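From the Kitchen Table: fruit bags for the June walk

Dear neighbors and friends of the Montecinos kitchen,

The walk to the reservoir is coming, and again our kitchen will give a bag of fruit to each person who signs the list. Last year we gave 116 bags. This year the list has already 262 names, so I want to write down how we do the packing, for the new helpers and also for those who prefer to prepare some bags at home.

We use the zip bags with the green closing and the little white slider. The fruit waits in a white plastic basket with holes in the sides. 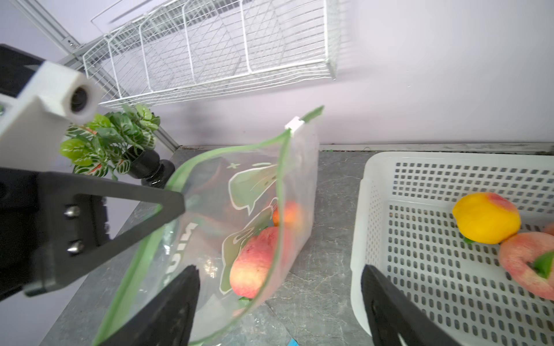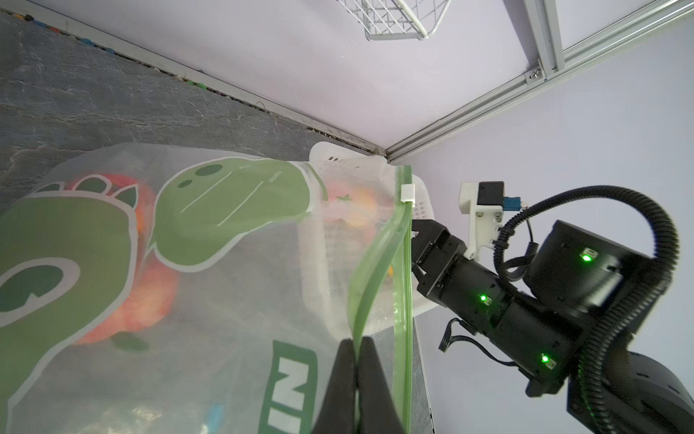
I was asked by several people why we changed from paper bags. Last year Ignacio Pereyra carried two paper bags in his backpack, together with a water bottle that was not well closed, and he arrived at the top with a soup. With the slider it is easier also for children and for people who have pain in the fingers, like me in the winter months.

Now, the packing. Please wash the fruit the evening before and let it dry on a towel during the night. If you close the bag when the fruit is still wet, the inside becomes cloudy and the skin gets soft very quickly.

The apple goes first, at the bottom. It is the heaviest and it doesn't suffer. The softer fruit goes on top of it, and you should put it with the hand until it touches the apple, please don't let it fall. Open the bag completely before you start. Many of us try to save time with the bag half open, and then the fruit gets a scratch from the zipper.

When you move the slider, press a little air out with your flat hand, but leave some. Constanza Paredes packs hers with no air at all and they look very elegant, but I find that a little air protects the soft fruit when the bags are one over the other. We had a long discussion about this and we didn't reach an agreement, so you may choose.

Don't fill the bag so much that the slider has to fight. Two or three pieces are enough for the walk, which is four hours with the rest.

The finished bags go in the blue crates by the back door, never more than two layers. Anderson Holanda will take the crates with his van at half past six in the morning, and he asked me to write that he will not wait.

We still need apples. The small ones from your garden are very welcome, also when they have marks on the skin. What we can't use for the bags will go to Benjamín for his compote. Pears are difficult this year, so if you know somebody with a good tree, please tell me.

And one more request: bring the bags back after the walk. They can be washed with warm water and a drop of soap, turned inside out and hung with a clothespin. From last year I received only a few, and I am sure that the others are living happily in your kitchen drawers.

With thanks,
Baltasar Rivadeneira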